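## Häufige Fragen zum Greiferfehler 3633 (Handgreifer Drultier)

**Was bedeutet der Fehler?**
Die Steuerung meldet 3633, wenn die Fingerposition nicht zum Motorstrom passt. Der Greifer hält dann an und bleibt in seiner Stellung.

**Darf ich die Finger von Hand aufdrücken?**
Nein. Zuerst den Stecker am Netzteil ziehen. Im November hat sich Eoin Foley bei uns so den Daumen geklemmt — der Antrieb lief nach dem Quittieren sofort wieder an.

**Liegt es an den Polstern?**
Oft ja. Verrutscht der Bezug, stimmt der Nullpunkt nicht mehr. Polster nach 1000 Griffen prüfen, nach 3000 tauschen.

**Wie teste ich nach dem Tausch?**
Finger öffnen, neu referenzieren, dann einen dünnen Gegenstand flach auf eine helle Unterlage legen und langsam anfahren.

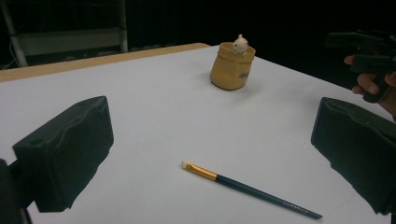
*Pinsel zwischen den offenen Fingern, dahinter das Töpfchen mit der Figur.*

**Der Fehler kommt wieder. Was nun?**
Gerät außer Betrieb nehmen und das Protokoll (die letzten 600 Zeilen) an die Werkstatt Brilport schicken.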